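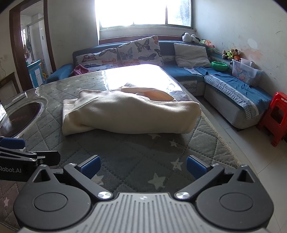
Fleece on the quilted cover, fingers open. Peach side of the fold showing near the right end.

October, Flilia, batch 3. Entry started 10:40.

Task list for the home set is still "pick up soft item, move it, put it down" plus the two folding variants. Cream fleece is the main item today. It stays in until the cloth quota is full or it gets too dirty to use.

Count before starting: 1,528 episodes in the home set over all tasks, of which 548 are accepted cloth episodes. Target for cloth is 700. Rejected ones are kept in a separate folder and are in neither number. Please don't merge the folders again. Drotuvau reads whatever is under the root and has no idea what a reject is.

Setup notes:
- Mapping pass done first, slow loop at chest height, then one low pass along the wall side. Tracker initialized on the second try. First try was facing the window.
- Finger width calibration repeated after the pad change. Closed reading had drifted since the last session, small but consistent. New offset written to the session file by hand because the script still writes it to the wrong key.
- Exposure left on auto. Tried locking it and lost all texture on the near half.

The window is the problem in this room. The clear plastic sheet behind the fleece throws the light straight back and the far part of the surface goes to nearly white. Cream cloth against that has no edge. Approaches that come in low and look toward the window are going to be weak, and I expect Janssen's segmentation pass to bleed the mask into the sheet. Two options: take the sheet away, or approach from higher so the quilting is behind the cloth. I prefer the second. If we remove every reflective thing from every room we end up with a set that only contains easy rooms. The diamond stitching is good for the tracker at close range, much better than the plain covers in the earlier batch.

Leaving the background as found: butterfly cushions, soft toys, green bowl, the storage box. None of them are task items. Do not tidy between episodes. If something gets knocked, leave it where it landed and add a line to the session file.

Grasp notes, fleece. Pinching the top layer only gives a grasp that looks fine in the width signal, then the lower layer peels off during the lift. Pinching through the full fold gives a wider reading and a stable lift, but the put-down is sloppy because the bundle holds its shape and rolls. I would label both as success if the whole item clears the surface and comes to rest inside the target area. Kerstin's view is that the top-layer grasps should be a separate label. We didn't settle it. For now I write "single" or "full" in the notes column so that it can be split later without watching everything again.
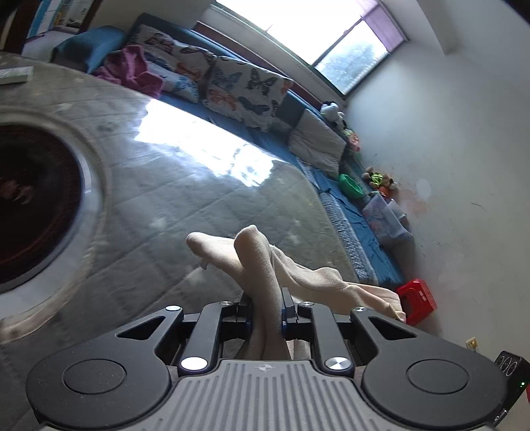 Household Manipulation Group, Bristel / Data Collection Notebook

Pinched, with the thick roll curling to the left and a flatter flap hanging past the right finger. I want more of this kind. Wrist rotated well away from level, cloth asymmetric in the fingers, patch of direct sun on the quilting behind. The set so far is heavy on level approaches with a symmetric bundle, and the policy trained on it holds the wrist level even when the fold runs diagonally.

Caution on tilt. The tracker tolerates the angle, it does not tolerate getting there fast. Quick wrist rolls gave a visible jump in the replayed path, usually at the moment the cloth fills the lower view and there is little left to track except the sunlit patch. Slow the roll, or do it before closing the fingers. Rolling with the cloth already held is allowed but should be the minority.

The hanging flap also drapes past the right finger, so the width estimate from the image drops out on that side. The fallback takes the left finger and mirrors it. This is acceptable for a parallel grip. Kerstin Fröhlich asked whether the fallback frames are flagged in the export. They are flagged in the raw file and the flag is dropped on conversion. Opened a ticket against Drotuvau.

Reject rules used today, same as last batch with one change:
- Tracking lost for any part between grasp and release: reject.
- Hand or sleeve between camera and item: reject.
- Second attempt at the grasp within one episode: keep, mark "retry". This used to be a reject. Recoveries are worth having and we were throwing them out.
- Item released outside the target area: keep as failure, don't delete.

Stopped at 12:15 when the sun patch had moved far enough to change the room. Restart with a new mapping pass, do not reuse the morning map. I tried that in the last place and the relocalization was off by enough to see in the replay.

Open points
- Mask test on the low window-side approaches before we collect any more of them. Send Janssen a small sample first and wait for the result.
- Single/full label: needs a decision before export.
- Calibration key bug. Still.
- Left finger pad: check the screw at the pivot, slight play when opening wide.
- Battery pair B runs down faster than A. Swap at the mapping pass, not in the middle of a run.
- Cloth count to be updated after review, not from the session total.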